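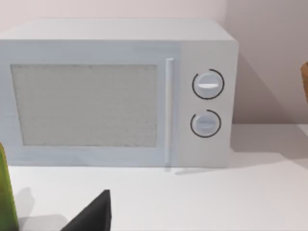
Wrist view, microwave task, stock fingers.

Forums > Manipulation > End Effectors and Cameras
Home New Posts Search Members Log In
Filed under: grippers, simulation, camera placement

Thread: Fometti fingers vs Pendlow fingers on kitchen tasks

tallbench
I have been comparing two sets of parallel gripper fingers in sim before we buy either one. The stock set is the Fometti, which tapers to a point. The other is the Pendlow, which has a flat square pad. Same arm model, same controller, same kitchen, 200 episodes per finger set. Tasks are opening the microwave by its vertical bar handle, turning the knobs, and picking things off the counter.

So far the Fometti does better on the microwave handle. The bar is slim and there isn't much room behind it, and the pointed tip gets in there with less fuss. The Pendlow pad hits the door first and the controller backs off. On counter pickups the Pendlow is ahead, mostly on round things.

The knobs are bad with both. I'm getting a lot of slip on the lower knob and I can't tell if that is the fingers or the friction settings I used. Before I spend more time on it I'd like to know if anyone has seen the same thing on real hardware.

grommet_8
What friction value are you using on the pads? The Fometti model that ships with Sowah has the same friction on the whole finger, tip and back both. The real ones have a rubber insert and the rest is bare. If you left it at the default, your handle numbers are too good.

tallbench
Default. I didn't know that about the insert. I'll split the mesh and rerun.

quietservo
I'd worry about the camera before the fingers. With a wrist mount that low, the finger is going to sit in the bottom of the view on every approach, and it's dark against a white counter and a white appliance. Any policy trained on that learns where the finger is very well and the handle less well. White handle on a white door is about the worst case for it.

We had the same problem and moved the mount up 20 mm and tilted it. Our handle grasps got better and we hadn't touched the gripper.

grommet_8
Don't agree with that. Having the fingertip in view is useful. It's the only thing telling the policy how far the tip is from the handle. We tried a raised mount on a Darkix arm and lost accuracy in the last bit of the approach. Went back to the low mount inside a week.

quietservo
Were you running a second camera?

grommet_8
No, wrist only.

quietservo
Then that's a different setup. If you only have the one camera, sure, keep the fingertip. With a fixed camera as well I would raise the wrist one and let the fixed one handle the rest.

tallbench
I do have an overhead view. I haven't been feeding it to the policy, only saving it for checking failures. It shows the back half of the counter pretty well, but the microwave is up in the corner and you only get the front of it. Fine for the pickups, not much use for the door.
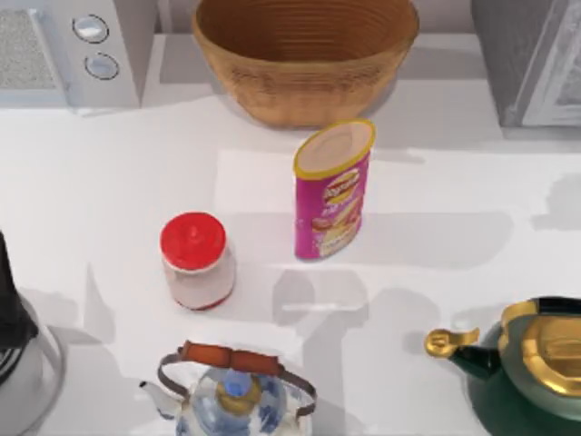 orrin_k asked whether the tall chip can was one of the pickups where the Pendlow came out ahead, and how the grasp was planned, from the side or from the top.

tallbench
Yes, the can is in the pickup set. Side grasp on both. The flat pad gives it more contact along the height and it stays upright on the lift. With the Fometti it tends to rotate between the tips unless the grasp lands near the middle. The small jar with the red lid is easier and I see almost no difference there.

The teapot I took out of the scoring. Both finger sets can hook the handle, but the wire sections are thin and the collision mesh I have for it is rough. I don't trust anything I get from it. It's still on the counter as an obstacle.

The green kettle is also only an obstacle for now.

orrin_k
OK, that matches what I see with flat pads. Are you randomizing the positions, or is it the same layout every time?

tallbench
Randomized within a small box per object. The microwave stays put. Seed 1644 is the one I use when I want to show the same layout for both grippers.

mesh_or_less
Coming at this from the controller side. If the Pendlow pad touches the door and the controller backs off, that is a stiffness setting and I wouldn't count it against the finger. Lower the stiffness along the approach direction and let the pad slide on the door until it's behind the bar. On our arm that made more difference than swapping fingers did.

tallbench
I was keeping the gains the same for both so the comparison would be fair.

mesh_or_less
Same gains isn't really fair if they were tuned on the stock fingers. Were they?

tallbench
They were, yes. They came with the Fometti config.

grommet_8
I'd still keep one run with fixed gains. Somebody who buys the Pendlow and bolts it on is going to get the fixed gain result on day one. Report both.

mesh_or_less
Both is fine. I just wouldn't put the fixed one first.

quietservo
For the knobs, try gripping the raised ridge across the face and forget about the outer rim. Line the fingers up so they close on either side of the ridge, then turn the wrist. You need a decent angle estimate for the ridge, but slip mostly goes away.

tallbench
I was gripping the rim. The ridge makes sense, and the pointed tips might have an advantage there too. Plan is to split the friction on the Fometti mesh, rerun the handle with softer approach gains on both sets, then do the knobs on the ridge. I'll leave the wrist camera where it is until that's done so I'm not changing everything at once.

quietservo
Fair enough. Post the camera run when you get to it, I'd like to see it with the overhead view turned on.

grommet_8
Same. I still say the low mount wins.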